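回收分拣间自动化碰头会 会议记录

时间：11月7日，下午班交接之后
地点：Bamlow 中央洗消间二楼，靠楼梯那间小会议室
到会：Eftychia Kyriakidis（洗消间主管，主持）、Algirdas Rätsep（Trorkley，负责机械臂这一摊）、邬秀兰、蒋立群、小裴、庞师傅（维修）、人事的戴姐，还有我（记录）
请假：夜班的老阮，他的意见提前写在纸上交给我了，后面原样抄进来

先交代一句，上回的记录有人嫌太干，看完不知道大家到底吵了什么，所以这回我照着自己的习惯写，啰嗦一点，谁说的话尽量写清楚谁说的。写错了来找我改，我就在二号洗碗线那头。

一、上次留下来的几件事

防滑垫换了，靠水槽那一段还翘着角，庞师傅说是胶的问题，他再弄一次。更衣柜的钥匙补齐了。八月份那次加班的餐补，戴姐说已经并进上个月工资里，邬姐当场翻手机查，找了半天找到了，名目写的是“其他”，怪不得大家都以为没发。戴姐答应以后写明白。

还有上次秀兰姐提的分拣台高度，一直没动静。Eftychia 说她故意压着，等机械臂的工位图定下来一起改，免得改两遍。秀兰姐不太高兴，她说腰不会等图纸。这话我记下了，后面又绕回来说了一次。

二、Algirdas 讲进度

他带了笔记本来，投影仪的线照例接不上，折腾了好一会儿，最后大家围着他那块屏幕看。小裴个子高，站后头，其他人坐着。

他先把范围又讲了一遍，因为外头传得有点走样。这次只动分拣间里“从回收带上把东西拿下来、放到该放的地方”这一步。洗碗机、烘干、上架、装车去 Fulcombe 那边，都不动。Fulcombe 的同事也来问过是不是那边也要装，Algirdas 说没有这个计划，他手里也没有那边的图。

现在一个班下来，分拣这一步平均过手 1402 件，这是 Eftychia 从班表和计件单里抄出来的，盘子、碗、杯子都算，不含托盘。托盘单独走，上限是每小时 144 个，再多回收带就堵。立群插话说堵不堵还要看食堂那边是不是一窝蜂放人，数字是死的。大家都笑了，不过这句我觉得挺要紧，Algirdas 也写到他本子上了。

他的安排是先在电脑里把活儿练出来，再上真的臂。仿真里搭了个练习用的房间，摆几样东西让臂去抓、去放：盘子、杯子、碗，再加一根香蕉。香蕉是秀兰姐上次提的！她说回来的盘里一半都有果皮果核，有时候整根没动过，光练盘子有什么用。Algirdas 真就加进去了。他还说香蕉比他想的难，软硬、弯度都不好弄，仿真里那根是硬的，抓起来跟真的手感差得远，这一点他自己先认了。

盘子也有讲究。他们现在练的是平放的盘子，从边上夹起来。我们这边回来的盘子什么姿势都有，叠着的、扣着的、斜插在碗里的。他说叠放的他们会往后排，先把单个的做稳。立群问做稳是什么标准，Algirdas 说他们内部定的是连续跑 200 次，中间人不伸手。立群又问，200 次里头掉了一次呢，他说那就重新数。这个我听着觉得还算硬气。

小裴问得细，他问仿真里那些东西的位置是固定的还是每次打乱。Algirdas 说会打乱，盘子和筐的位置、角度都会变，不然臂只会背题。小裴这小子学得快，上次还问我“末端”是什么，这次已经能跟人家聊角度了。

三、看练习画面

大家把椅子往前挪了挪，Algirdas 把两张存下来的图打开，同一套布置，我问他要了放进记录里，没到会的人也好有个数。

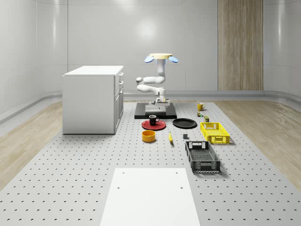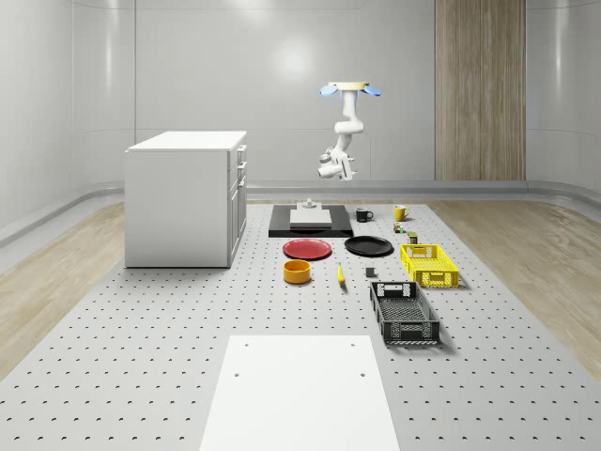

红盘、黑盘、碗、香蕉，还有一黄一黑两只筐，两张里都有，都是仿真里的东西，跟咱们楼下的台子长得不像，大家别对着找。

机械臂上了以后，分拣间会减人吗？

试运行期间每个班的人数不变，原来分拣的人留在原组，活儿的内容会调整；试运行结束后要改编制，必须先开会通知，再谈岗位。

上面这一问一答是 Eftychia 让我单独写成两行的，她说楼下贴公告的时候就照这个抄，省得传来传去变味。

四、看完之后大家说的

这部分最乱，几个人一块儿讲，我按人理一理。

秀兰姐先说。她在分拣台站的年头最长，手最快，哪只碗有暗裂她拿起来就知道。她说她不怕机器，怕的是机器来了以后，剩给人的全是机器不肯干的。她掰着手指头讲：粘了米饭的、叠死的、杯子里塞纸巾的、盘子底下压着别人手机的。她问，好拿的都让臂拿走了，难拿的全归我们，那计件还按老单价算，我们不是越干越少？

这一句出来屋里静了一会儿。戴姐说她之前没往这上头想过，计件单价确实是按混着来的平均难度定的，好拿的难拿的互相贴补。要是把容易的那部分抽掉，单价就不对了。Eftychia 说她同意先不按计件，试运行期间分拣组一律按前几个月的平均收入发，低了补，高了不扣。戴姐要回去算账，但她当场没反对，我特地看了她一眼，点头了的。

秀兰姐又问，那平均是算谁的平均，全组的还是各人的。问得好，差很多呢。全组平均的话她这种手快的就亏了。最后定的是各人算各人的，新来不满三个月的按组里算。

立群的意见是关于停下来的时候。他说洗碗机停了有灯有铃，谁去处理写在墙上，可是臂停了算谁的？他以前待过的厂子里，机器一停，离得最近的人就倒霉，又要清现场又要重启，又要跟班长解释，自己的活儿照样堆着。他不想干这个。要干也行，得算活儿。

Algirdas 说停机分两种。一种是臂自己拿不准，停在那儿等人看一眼，这种点一下屏幕就行，或者人把那只盘子拿走。另一种是真出毛病，那人不要碰，按停止，叫庞师傅或者叫他。立群问第一种一个班会有多少回，Algirdas 说他不知道，要真跑了才有数，现在说出来的数都是哄人的。我挺喜欢他这么答，可立群不太满意，他说那就更要写清楚算谁的了，多少回都不知道，凭什么往我身上放。

讨论下来是这样：每个班指定一个“看臂的人”，轮着来，两个小时一换。轮到的时候不派分拣件数，停机处理都归他，旁边的人不用管。这个岗按组长补贴的一半给津贴，戴姐要报上去批。批不下来就不开工，Eftychia 原话，我写在这儿了。

庞师傅说得少，但他一开口就是大事。他问水怎么办。分拣间地上一天到晚是湿的，墙上也冲，下班拿水管子一通滋，臂的底座、线、接头，扛得住吗？Algirdas 说臂本身有防护套，接头那块他要回去确认。庞师傅说不用确认，你下来看一次我们下班冲地就明白了。两个人约好了，Algirdas 明天晚班结束前过来看，穿雨鞋，我们有多的，四十三码他能穿。

庞师傅还要求断电开关装在人够得着的地方，而且要装在门这一侧。现在图纸上画在里侧，他说要是臂在中间发疯，你让人绕过去按？Algirdas 看了看图，当场拿笔改了。

小裴呢，他是想学的。他问能不能教他怎么给臂做示范，就是人拿着手柄带着它抓一遍的那种。Algirdas 说可以，还说洗消间的人来带最好，因为他自己拿盘子的手法就不对，他在仿真里带的时候老是去夹盘子正中间，秀兰姐看见了肯定要骂。秀兰姐说，夹中间？一手油啊！盘子要拿边，大拇指不进去。大家又笑。

不过这里头有个事，我自己提的，所以写细一点。我问，要是秀兰姐去带了臂，把她的手法教给了它，这算什么？她是在上班，领的是分拣的工资，可她教出来的东西以后一直在用。上次我去听别的部门的会，也有人这么问，没人答得上来。Algirdas 说从他那边讲，示范数据就是项目的。Eftychia 说从她这边讲，教人有带徒补贴，教臂凭什么没有。我觉得有道理，戴姐说带徒补贴的条文里写的是“新员工”，臂不是员工。于是大家就臂算不算员工扯了一会儿，没有结果，我就不记了。最后定的是先按带徒补贴的标准给，名目另起一个，条文以后再改。自愿报名，不报名的不影响排班。

五、老阮写来的意见

老阮的字不好认，有两处我打电话问过他。抄在下面：

“我上夜班，来不了。说几点。一，夜班只有三个人，白班说的轮流看臂，夜班轮不开，一个人看臂就剩两个人干活，要么夜班不开臂，要么加一个人。二，夜里没有维修，坏了找谁。三，我眼睛不好，屏幕上的字要大，不要英文。四，不要在臂上装对着人的摄像头，装了我就不站那里了。五，我干到明年就退，我不想最后这段时间天天给机器擦屁股，但是年轻人要学我支持。”

念完以后 Eftychia 先回第一条和第二条：试运行只在白班开，夜班不开，等夜班的人手和维修值班都有了再说。庞师傅马上讲他一个人值不了两个班，这话得算在前头。行，也写上。

第三条，Algirdas 说界面上的字能放大，中文没问题，他请小裴帮着看一遍措辞，因为他们那边翻译出来的中文怪怪的，“抓取失败请求人类”，小裴念出来的时候秀兰姐差点把水喷了。

第四条花的时间最长。Algirdas 解释说臂要看得见东西，摄像头是得有的，对着台面，但人的手会进去，有时候脸也可能扫到一点。立群问录不录，录了存多久，谁看。Algirdas 说要录，出错的那几段要拿回去看，别的他可以设成不留。Eftychia 问能不能写成书面的，他说能。戴姐说公司里对监控有规定，考勤和处分不能用生产设备的录像，她要去把那一条找出来附在后面。大家的意思是：

录像只留出错的片段，留七天，之后删掉。
看录像的只有 Algirdas 和他那边修程序的人，班长不看，主管也不看。Eftychia 说她自己也不看，写上。
录像不用于考勤、计件、评级、处分。
摄像头朝下装，装好以后大家下去站一遍，自己看屏幕上能看到哪里，不满意就再调。

立群要求最后那一条在开工前做，开工以后再站就晚了。同意。

第五条没人回，Eftychia 说她回头自己去找老阮聊。

六、台子高度，又绕回来了

秀兰姐没忘。Algirdas 说图纸上的台面高度是按臂的活动范围定的，比现在的高一点。秀兰姐马上站起来，在会议桌旁边比划，说再高她就得端着胳膊干，肩膀受不了，小裴当然无所谓。小裴说他现在是弯着腰的，他也难受。

我们几个轮流站过去比了一下，高矮差得挺多的，一个高度伺候不了所有人。庞师傅说可以做成两段，臂那一段按图纸来，人站的那一段做升降的脚，手摇的就行，电动的进水要坏。他仓库里还有旧的升降架，能用。Algirdas 问两段之间有高低差，盘子怎么过去，庞师傅说搭块斜板，他画了一张给大家看，画在会议通知的背面，我收起来了，谁要看来找我。

Eftychia 拍板，人这一段的台子不等臂了，先做。秀兰姐说了句“早该这样”，然后就不说话了，看得出来是高兴的。

七、培训怎么排

小裴报名，立群也报名，这个我倒没想到，他一开始那么多意见。他说正因为有意见才要去看看，光在下面猜没意思。秀兰姐愿意去做示范，但不学屏幕那一套，她说等小裴学会了教她。

第一次培训就在二楼，用仿真练，先熟悉停止、恢复、换筐这几个动作。Algirdas 会带手柄来。他提醒大家仿真里的东西怎么抓都不会碎，别养成习惯，真臂那边他会先用密胺的盘子。我们食堂现在也有一部分瓷的，Eftychia 说试运行期间瓷的不上这条带，走老路。

培训算上班时间，这个没什么好争的，戴姐也说算。问题是下午班的人来培训，线上谁顶。Eftychia 跟上午班的组长商量，错开来，一次来两个。

秀兰姐问要不要考试。Algirdas 说不考，他看一遍操作就行。秀兰姐说那行，考试她最怕，上次消毒证那个题她写了两遍。

还有一个小问题，换筐。现在一个筐满了，人顺手就推走，换空的，谁也不会停下来想这件事。臂可不行，筐挪歪了它要重新认。Algirdas 希望台子上装个卡槽，筐推到底就位。立群说卡槽会积饭粒，冲都冲不掉，过两天就臭。庞师傅提议用两根立着的短桩代替槽，筐靠上去就行，水一冲就干净。Algirdas 觉得可以试，回去在仿真里先把筐的位置放松一点，看看它歪到什么程度还认得出来。

顺便讲了筐的颜色。现在楼下蓝的灰的混着用，谁手边有什么用什么。小裴建议定下来，一种颜色装杯子，一种颜色装碗，人也好认。秀兰姐说这个几年前就定过，后来蓝筐被送货的拿走了一批，就乱了。Eftychia 让我去跟送货那边要。好吧，我去要。

八、定下来的事

我把上面散着的归到一块儿，后面括号里是谁去办：

试运行只开白班，每班人数不变（Eftychia）
分拣组试运行期间按各人前几个月平均收入保底，高了不扣（戴姐算账，报批）
看臂的岗位两小时一轮，不派件数，给津贴，批下来才开工（戴姐）
示范教学自愿，按带徒补贴标准给钱（戴姐、Eftychia）
断电开关改到门这一侧（Algirdas 改图，庞师傅装）
来看一次下班冲地（Algirdas，庞师傅陪着）
摄像头那四条写成书面，到会的人签字，老阮也签（Algirdas 写，我去找老阮）
人站的那段台子先做升降脚（庞师傅）
筐的定位桩做一副样品（庞师傅）
屏幕上的中文重新过一遍（小裴）
跟送货那边要回蓝筐（我）
防滑垫翘角重粘（庞师傅，他说怎么又是他）

九、没定下来的

瓷盘以后怎么办，没说完。Algirdas 想等密胺的跑顺了再谈，立群担心到时候就变成“反正臂抓不了，瓷的都归人”，和秀兰姐前面讲的是一回事。留到下次。

试运行要跑多久，也没定。Eftychia 想要一个明确的截止，Algirdas 说看结果。两个人语气都挺好，但谁也没让。我个人站 Eftychia 这边，没有截止的试运行，试着试着就成了正式的，大家答应过的保底和津贴到底哪天算完也说不清。这句是我的意见，不代表会议，有人不同意可以让我删。

暗裂的碗谁来挑，秀兰姐提的，她说她是听声音、摸手感，臂怎么知道？Algirdas 老老实实说现在的臂不知道，仿真里的碗也没有裂的。暂时的办法是洗完烘干以后再加一道人看。可那样一来烘干那头就多了一份活，烘干组今天没人到会，不能替人家答应。下次请他们来。

十、散会前

Algirdas 问能不能借一套真的回来的东西带走，脏的也行，他想看看实际是什么样。Eftychia 说洗过的可以借，脏的你下楼来看，带走算怎么回事。他后来跟着立群去楼下站了二十来分钟，回来的时候袖子湿了一截，说了一句“比我想的快多了”，指的是秀兰姐她们。立群很得意，学给好几个人听了。

下次会还是交接班以后，具体哪天等戴姐的报批回来再通知。烘干组来一个人，夜班最好也来一个，来不了的照老阮那样写纸条给我，字写大点。

补一条：会后秀兰姐让我加上，二楼饮水机不出热水了。已转庞师傅。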